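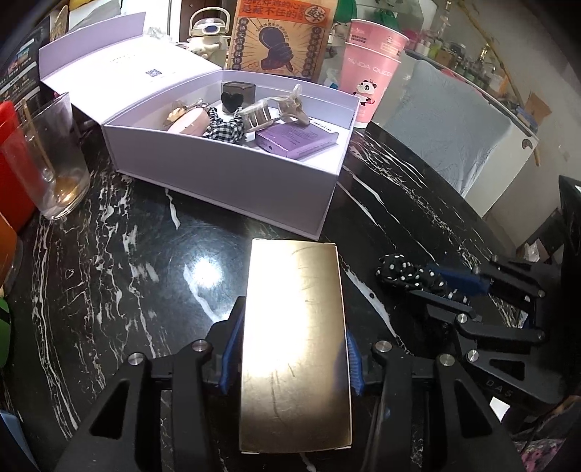
Figure 2. Items on a tabletop, with a gold-colored metal box and an open lavender gift box.

4.2 Keeping the box after the gift

What surprised us most was how long people hold on to packaging! Of the 1,152 adults who answered the May survey, 754 still had at least one gift box from the year before, and many used it daily - for buttons, receipts, spare keys. Respondents in Oveck kept metal boxes far longer than card ones, a wonderfully clear pattern that fits the earlier interviews by Mac Carthaigh. Color mattered much less than we had guessed. We return to lids and hinges in Section 5.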